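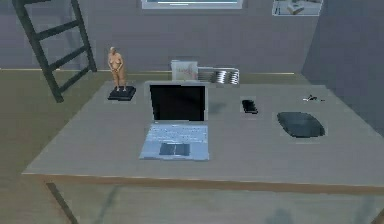
Open laptop on a grey table

Vondport Ferry Users Group
Minutes of the May meeting

Meeting opened at 7.05 pm. A quorum was present. Apologies were received and are noted in the attendance book.

1. Minutes of the previous meeting

Accepted with one correction. Under "Shelter", the words "the council will repair" should read "the council will consider repairing". Moved, seconded, carried.

2. Matters arising

Bench at Pavliuk Wharf. The council has replied. The bench was removed for repainting and has been in the depot since. The council could not give a return date. Members who use the wharf in the afternoon said that people are sitting on the bollards and on the low wall near the fuel line, and the deckhands are having to ask them to move before every departure. It was agreed to write again and to mention the fuel line this time.

Bike racks. No reply from the operator. Carried over.

Lost property. The operator now keeps lost property at the Vondport ticket window for a fortnight and then sends it to the depot. A member who lost a pair of reading glasses reported that the window did not know about this arrangement. The operator's representative said she would remind the window staff.

3. Correspondence

In: letter from the council regarding the bench. Email from the operator with the draft winter timetable. Email from the Estau school asking whether the group would support a later afternoon sailing on sports days. Letter from a resident of Wharf Street complaining about horn signals before 6 am.

Out: submission on fares. Thank-you card to the crew of the Folletti for their help during the storm.

The horn signals were discussed. The operator's representative explained that the signal on leaving the berth is a safety requirement and the master cannot skip it on account of the hour. It was felt that the resident deserved a proper reply and should not just be sent a copy of the rule. The secretary will draft one and will suggest that the resident come along to a meeting.

4. Draft winter timetable

Most of the meeting was spent on this item.

The operator's draft removes the 6.40 am sailing from Vondport and replaces it with one at 6.55 am. The reason given is crew changeover. The 5.20 pm return from Estau stays as it is. The late sailing would run only in the school holidays and on the night of the lantern walk.

Members raised the following.

The 6.55 am does not meet the bus at Estau. The bus leaves the stop above the wharf at 7.20 am and the crossing alone takes nearly that long in a head wind. Anyone working at the hospital or the cannery would be waiting for the next bus and would start late. The operator's representative said the bus company had been told about the change but had not answered.

Shift workers at the cannery were asked for their views through a sheet left in the lunch room. The sheet came back with 62 signatures in favour of keeping the 6.40 am. Some had added comments. The main one was that people can put up with an early boat but they can't put up with one that misses the bus.

One member spoke in favour of the change. She travels with small children and finds the earlier boat too early, and said the group should be careful not to speak as if every passenger worked at the cannery. This was taken as a fair point. It was suggested that the bus could be moved instead of the boat, which would suit both.

There was a long discussion on whether to oppose the draft outright or to support it on the condition that the bus is moved. The second was preferred. A motion was put as follows.

That the group supports the 6.55 am sailing provided the Estau bus is retimed to meet it, and otherwise asks that the 6.40 am be kept.

Carried, with 2 against.

The late sailing was left until the passenger figures are available. The operator's representative said they would be sent before the next meeting. Members asked that they be broken down by sailing this time and not lumped together by month, as last year's were of little use.

5. Fares

The group's submission has gone in. It asks for the ten-trip ticket to be kept in paper form alongside the card. The operator's representative said that paper tickets would be sold until the current stock runs out, and that after this it would depend on the printer. A member asked how much stock was left. The answer was 1,000 books, which the operator expects to last through winter.

There was some feeling that the machine at Pavliuk Wharf is the real trouble. It will not read cards in direct sun and there is no shade over it in the afternoon. Passengers who can't tap on are being told to pay on board, and the deckhand then has to leave the gangway to get the cash tin.

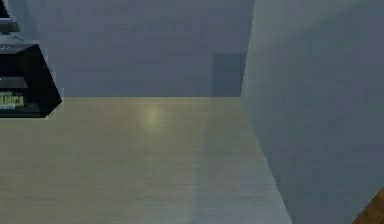

The operator's representative agreed that this was not satisfactory and said a hood had been ordered. It was the wrong size and went back. In the meantime deckhands have been told to wave passengers through if there is a queue. Several members had not heard of this, and one said he had been charged twice in the same week, once by the machine and once on board. He was asked to send his receipts to the ticket window.

It was agreed that a notice at the wharf would help. The group will write the wording and the operator will print it.

6. Shelter at Estau

The grant application was not successful. The letter said that the fund was oversubscribed and encouraged the group to apply again.

The quote for re-sheeting the roof is good until the end of June. The account stands at $333, so the group can't go ahead without either a grant or a contribution from the council. A member offered to ask the rowing club, whose members stand under the same roof on regatta mornings. Others thought the rowing club would want its name on the shelter. The feeling of the meeting was that this would be no great hardship.

In the short term the loose sheet on the western side needs to be fixed down before the winter winds. Two members will do this with screws and washers they already have. The group will check with the council first – the last time someone worked on the shelter without asking, there was a letter.

7. Folletti refit

The Folletti goes up on the slip for the annual survey after the school holidays. The relief boat will be used while she is away. Members were reminded that the relief boat has no ramp at the stern, so prams and wheelchairs board at the side gate and need to be at the wharf earlier than usual. The toilet on the relief boat is out of use and the operator could not say when it would be fixed.

A member asked whether the heaters in the Folletti's forward cabin would be looked at during the refit. They are on the list. The windows on the port side, which leak onto the seats, are also on the list, but lower down. The meeting asked that the windows be moved up. A wet seat in the morning means a wet coat all day, and regular passengers already know which seats to avoid and visitors don't.

The new rubbish bins on the upper deck were praised.

8. Lantern walk

The walk will again finish at Vondport wharf. The organisers have asked the group to look after the queue for the return sailing to Estau. Last year the queue ran back across the car park and mixed with the queue for the sausage stall, and families who thought they were lining up for the boat were not.

It was agreed to put a rope along the seaward side of the car park and to hang a sign at each end. The sausage stall will be asked to set up beside the boat shed. The operator will run an extra crossing if passengers are left on the wharf. Hi-vis vests are in the cupboard under the stairs. The rope should be there as well but needs to be looked for.

9. General business

Dogs. The operator has had complaints about wet dogs in the forward cabin. The rule is that dogs travel on the after deck unless they are assistance dogs. A sign will go up. One member asked that in heavy rain some common sense be used, and the operator's representative said the crew generally do.

Parking at Vondport. The all-day spaces are full before the second sailing. Some of the cars appear not to move from one week to the next. To be raised with the council in the same letter as the bench.

Noticeboard. The glass is cracked and the key is missing. If anyone has the key, please return it to the ticket window.

Tea and biscuits. The tin is empty. Members are asked to bring something to the next meeting.

10. Actions

Write to the council about the bench, the fuel line and the all-day parking – secretary

Reply to the Wharf Street resident – secretary

Send the timetable motion to the operator and the bus company – chair

Answer the Estau school once the passenger figures arrive – chair

Draft the wording for the card machine notice – secretary

Approach the rowing club about the roof – the member who offered

Find the rope – all

Next meeting in the same room, 7 pm, when the winter timetable is expected to be final.

Meeting closed at 8.50 pm.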